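Module 4: Reading Claims About Household Textiles
Handout 3, Colour and pattern
Revised 2025-07-05

Before the session, read sections 1 to 4 and bring one product leaflet, swing tag or printed web page that makes a claim about colour. Any cloth will do: curtains, bedding, tea towels, table linen.

1. What this handout is for

Shops and makers say a great deal about colour. Some of it can be tested, some of it could be tested but hasn't been, and a fair amount has no meaning that a test could get hold of. "Calming blue" belongs to the last group. So does "a purple that brings people together", which appeared on a Drevora leaflet for table linen and which I have used in class for several years now without anyone defending it well.

The aim is to sort claims into those groups before arguing about whether they are true. Students tend to skip the sorting and go straight to whether they agree.

2. Colours next to each other

The oldest reliable finding in this area is that a colour looks different depending on what surrounds it. You can check it at home with two squares cut from one sheet of grey card. Put one on yellow paper and the other on dark blue. Most people will say the greys differ, and will go on seeing a difference after they have been told.

Checked and patchwork cloths are awkward for this reason. Every square is somebody else's background. Blues and purples that sit close together are the worst, as a small shift in either is enough to make neighbours merge or pull apart.

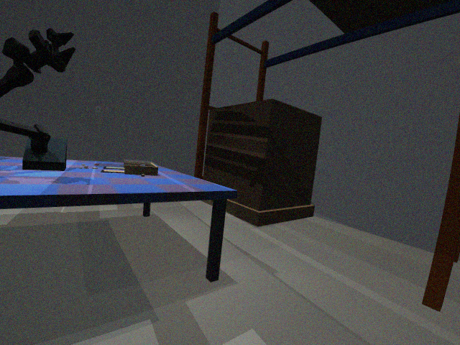
Fig. 1. Blue, lavender and muted purple in a patchwork table pattern (computer rendering).

Note what follows for anyone buying from a swatch. A single square of lavender in the hand tells you very little about the same lavender surrounded by blue. Makers know this. The Fisotwood catalogue shows its checks only as whole cloths, and I think that is fair practice, although the catalogue then claims the colours will "stay true in any room". They won't. No dyed cloth does.

3. Light

Three things get muddled under this heading.

(a) The colour of the light. Daylight from a north window is bluer than an ordinary warm bulb. Two cloths that match under one may not match under the other. The trade word is metamerism, and you will be expected to know it and spell it.

(b) The amount of light. In dim rooms reds go dark before blues do. A blue and purple check may therefore look bluer in the evening, if the purple has much red in it. I say "may" because the effect needs fairly low light, and most living rooms are brighter than the books assume.

(c) Shadow. Part of a cloth in shade sends less light to the eye, but we still tend to read it as the same cloth. A shaded blue square and a sunlit purple one can be closer on a meter than they look to us. Leaflets rarely mention this, as it makes all talk of "the" colour of a cloth rather slippery.

4. Fading: a worked case

Juvport sells a cotton check under the name Vasconcelos. The leaflet we looked at in June says the cloth was "tested for 420 hours and kept its colour". Take this slowly.

Tested how? Hours under a lamp are not hours in a window. Unless we are told the lamp, its distance and the heat, the figure can't be turned into months of use.

Kept its colour compared with what? Fading is normally graded against a reference set of blue wool strips. No grade is given. "Kept its colour" could mean that a person looked at it and was satisfied.

Which colour? A check has at least two dyes in it, and they need not fade at the same rate. Purples made by mixing a red and a blue dye often lose one before the other. The useful figure would be the worst dye, and leaflets have a way of giving the best.

How many pieces? The small print says 3. If all came from one roll, we have learned something about that roll.

None of this shows that the claim is false. The cloth may be excellent. Our position is that the leaflet gives no grounds for thinking so, and your written answers should say that much and stop.

5. Survey claims

The same leaflet says that 704 customers were asked and that most found the pattern "restful". Large samples impress people. Ask who was asked: customers have already bought the thing, and people are generous about their own purchases. Ask too what the other choices were. If the form offered "restful", "cheerful" and "elegant", with no box for "no feeling about it", the result was settled when the form was printed.

I would be more interested in 17 people who had never seen the cloth, shown it among several others with the name covered up.
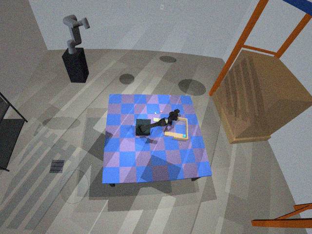 6. Tasks for the session

Work in pairs. Swap leaflets so that you are not marking your own.

Underline every statement about colour. Write T beside those that have been tested with details given, U beside those that could be tested but give no details, and N beside those that no test could settle.

Choose one U statement and write down the test you would want. Include the light, the length of time and what the result would be compared with. Half a page is plenty.

Choose one N statement and try to rewrite it so that it becomes a U. If you can't, say why.

7. Reading

Course reader, chapter on colour contrast. Skip the part on colour and personality unless you want practice at marking things N.

Short note on blue wool references, in the folder. Dull but needed for the test.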